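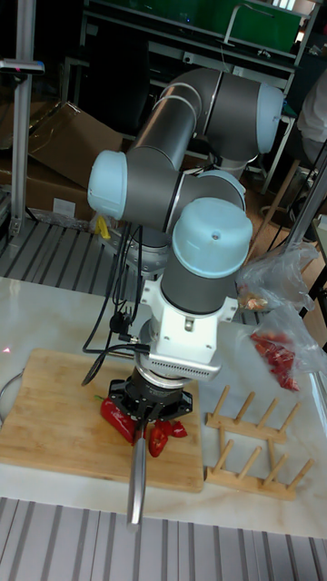
Pepper prep, for those who asked on Thursday. Quantities first: 8 red peppers, diced to 13 mm, for one tray of relish. Thread.

1/ Wash and dry the peppers before anything else. Skin holds water in the folds near the stalk and the knife skids on it. A tea towel does the job.

2/ Take the stalk end off last. It gives you something to hold while the sides come away. Four cuts down, following the lobes, and the core stays behind in one piece with most of the seeds on it.

3/ Skin side down on the board. The flesh side takes an edge easily, the skin doesn't. Cutting from the skin side with a tired blade crushes the wall and you get a puddle.

4/ Strips first, then turn the strips through ninety degrees and cut across. If the pieces are coming out as diamonds the strips have drifted. Square them up against the spine of the knife and carry on.

5/ Board: bamboo. Harder on an edge than end-grain maple, lighter to lift, dries faster. Mine gets oiled once a month and stood on its side overnight. On polished stone, put a damp cloth underneath. Marble is slippery and so is bamboo.

6/ Storage. Cut pepper keeps 7 days in the fridge by my notes, in a clear bag with a sheet of kitchen paper folded in. Change the paper when it goes limp. Whole peppers keep longer, unwashed.

7/ Ingeborg Tanner asks whether you can freeze it. Yes, for cooked dishes. Spread flat on a tray first, bag once hard. Texture is gone after thawing, so no good for salad.

8/ Yield, weighed this time: 253 g of trim (cores, seeds, stalks and white rib). The rib is bitter and I take it out. Elżbieta Szewczyk leaves hers in. We have discussed it.

9/ Knives get washed by hand straight after and dried with a cloth. Boards and plates can go in a wooden rack, but leave a gap between them and pull the rack away from the wall. Dowel pegs go black at the base if water sits there.

10/ Correction to 4: cut across the strips at the same width as the strips. Normand Boychuk has pointed out that I never said so. 13 mm both ways.

11/ Relish method next week, once I've settled the vinegar. Cider is currently ahead of white wine.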